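Bins Should Stay Shallow and Mostly Empty

Storage advice favors the full bin. I think a bin of bar stock should be loaded to one layer, with the floor showing between pieces. Stack a second layer and every retrieval becomes two moves, one to clear and one to pick.
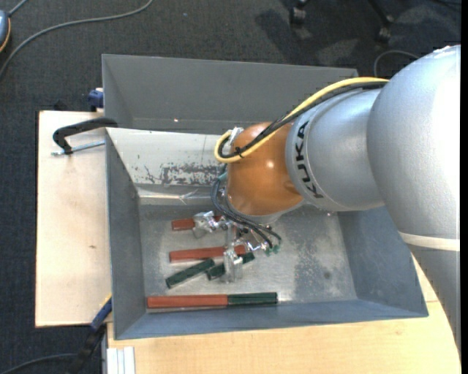 Ratih Wijaya

Color helps too. Red and dark green bars on bare grey metal can be told apart before anyone reaches for them. At Hornton we cut the load from 300 bars to 80 per bin and gave up shelf space to do it. I would make the same trade again. Floor area is cheap compared with sorting time, and an open top needs no lid procedure.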